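The Lallville Appeal: Questions We Keep Getting
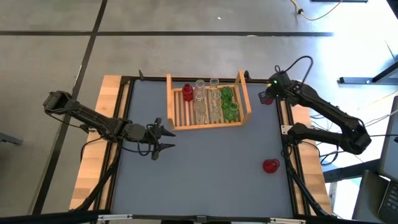

What is this page for?
Bernardo Paiva was convicted of setting fire to the Kuipers warehouse. We think the jury got it wrong. The jury has heard.

Wasn't there a confession?
There was a signed statement, produced after 13 hours of interviews. It gets the floor wrong, and the door. It does spell his name right.

What about the expert?
The state's expert learned fire science at a weekend course, then testified on burn patterns for 2 days. The appeal brief takes 83 pages to be polite about it.

Has anyone read the whole transcript?
Yes, all 1,410 pages. We don't recommend the middle.

When is the hearing?
February, in the morning. It has moved before, so check with the clerk before you buy a bus ticket.

Would an Alford plea get him out sooner?
Possibly. He'd go home a convicted arsonist who says he didn't do it, much like now but with better food. He has said no so far.

Can I write to him?
Please do. Paper only, no staples. He has enough crossword books.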